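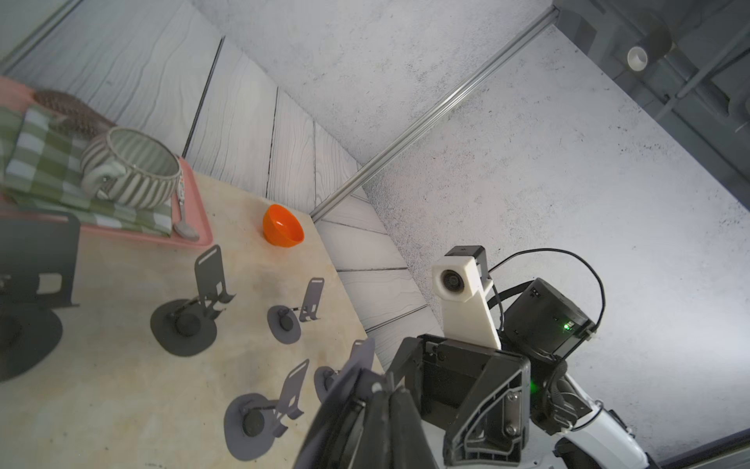 Ticket 241, stand cell, Tomcombe site. Reopened, with apologies to whoever enjoyed closing it. The cell still stops and asks a person to confirm a pick that the person can see perfectly well is fine. The prompt reads "Possible double part, please check". My money is on shadows: the stands throw dark, stretched ones across the pale tabletop, and from the wrist view a stand can be half hidden behind the gripper finger as well, so I have some sympathy with the software. I have less sympathy at 6.40 in the morning.

Status: open
Priority: was Low, I have put it to Medium, somebody will put it back
Raised by: packing, early shift
Cell software: Sumard, release 2
Supplier: Yang
Stops logged, Wednesday early shift: 9

What happens, in order. An arm goes for a stand. It gets close, slows down, and waits. The amber message comes up on the panel. If you press Confirm, it carries on as if it had never doubted itself. If you don't press Confirm, it will wait until you retire. The other arm waits too, out of solidarity or a setting I haven't found.

The previous closing note said "operator can acknowledge and continue, no fault found". True as far as it goes. It does overlook that the operator is supposed to be at the packing bench, which is on the other side of the aisle, with tape on one hand. The whole point of the cell, as told to us in September with biscuits, was that we would be freed up for other work. We have been freed up to walk back and forth.

Tried so far:

06.50. Restarted the Sumard software. Stopped again before the kettle had boiled.

07.15. Wiped the tabletop, as per the guide. The stains are in it, not on it, as far as my elbow can tell. No change.

07.40. Wiped the camera lenses with the proper cloth. No change, but I felt thorough.

08.30. Spread the stands further apart before starting a run. Fewer stops, but now a person is laying out parts neatly for a machine that was bought to cope with parts not being laid out neatly. Didn't pursue it.

09.10. Turned off the overhead light nearest the cell. Got through a long stretch without a prompt, then got a complaint from the bench, who couldn't read the labels. Turned it back on.

I'd call that last one a result, though not one we can live with.
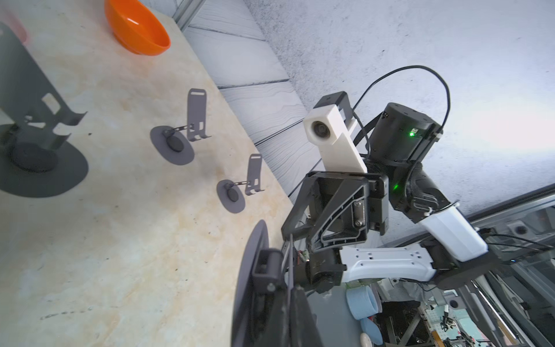
Martim Barreto replied on the ticket that the light test matches what he would expect, and that a false double usually means the part outline and its shadow are being read together. He asked us not to move any lamps yet, to send the stop times, and to say which arm was asking. He also wanted to know whether people were pressing Confirm without looking, and if so, since when.

Fair question. Since the second day, I should think. You can only be asked whether something is all right so many times before your thumb answers for you. I put that to the bench over break and got a lot of careful looking into mugs, so take it as a yes.

It matters more than the lost minutes, and I'd like it on the ticket. When we picked by hand, a bent lip or a rough edge got noticed in passing. You had the thing in your fingers, you felt it, it went in the reject box. There was never a checking step written down, and so there was nothing for anyone to carry over when the cell came in. Now the only check is a button, the button is nearly always wrong to ask, and a stand that really is bad gets the same thumb as the rest. Drukcombe sent back part of a carton last month. We ship them 2,000 stands in a good week and they had not sent any back before that I can remember.

Answers to Martim's questions:

Which arm: both, the right one more often. I have only been noting it since this morning.

Stop times: attached as a spreadsheet. The column called "grr" can be ignored.

Lamps: unmoved. The switch has a strip of tape over it and a firm message.

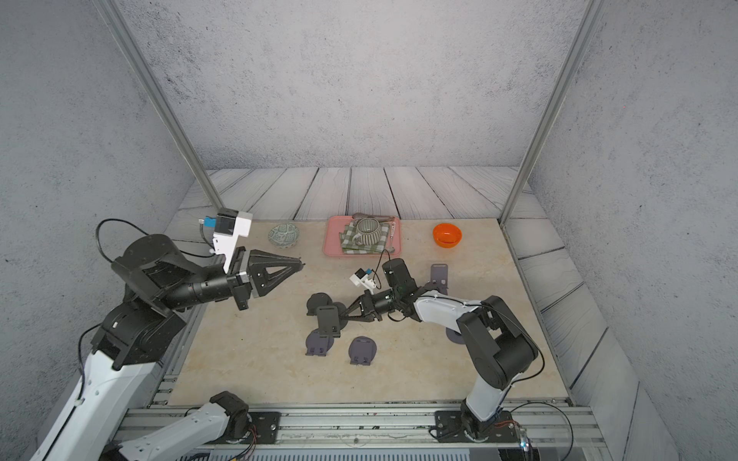

I also went back through the older stops, and they bunch up in two places. The first is right at the start of a shift, when the saved background is whatever it was the evening before. The second is straight after a pick, when one arm has a stand in its grip and the other is hanging about nearby. That makes me wonder whether an arm's own shadow is getting into it, on top of the ones from the parts.

11.20. Took a new background with both arms parked and the overhead lights on. This is in the Sumard menu under Scene, then Maintenance, then a page that asks for a supervisor code. The supervisor was at Yang's training day, learning about the page.

11.55. Got the code by phone. New background saved.

12.10 to 13.30. Ran through lunch. Two stops, both on the right arm, both with stands close together. Much better than the morning. I would like to claim this as science, but it was also sunnier, so I'm claiming it as lunch.

13.45. Asked Martim whether the double-part threshold can be raised a little. He said yes, but only after a day on the new background, one change at a time. Sensible and annoying.

14.05. Late shift came on. Explained all of it to them, including that Confirm now means "I have looked". There was some discussion about whose job the looking is. Under the old arrangement it belonged to packing. The cell sits under maintenance. The panel was paid for by neither, and has been treated accordingly.

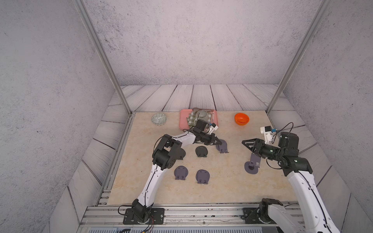

For the handover, then. Please leave the lights as they are and don't re-take the background unless an arm has been bumped. Write down each stop with the time and which arm, even if you are sick of it. If you press Confirm, walk over first. If the stand is bad, there is now a reject box on the left of the panel, borrowed from the old bench with its label still on, and please put a tally mark on the sheet.

Requests, separate from the fault:

A repeater for the prompt at the packing bench, so we know it has stopped without listening for silence. Yang say this exists as an option. They have not said what it costs, so I assume it costs something.

A proper reject button beside Confirm. At present the choice is Confirm or Abort, and Abort parks everything and takes about 2 minutes to come back. You can guess which one gets pressed.

Ten minutes of somebody's time deciding who inspects the stands. I don't mind if it's us. Several people on the bench would rather like it back, and were quicker to say so than I expected. It just needs to be on the rota as work, with a name next to it.

Leaving this open until the new background has had its full day. Martim has the spreadsheet. Please don't close it with "no fault found" while I'm on my break.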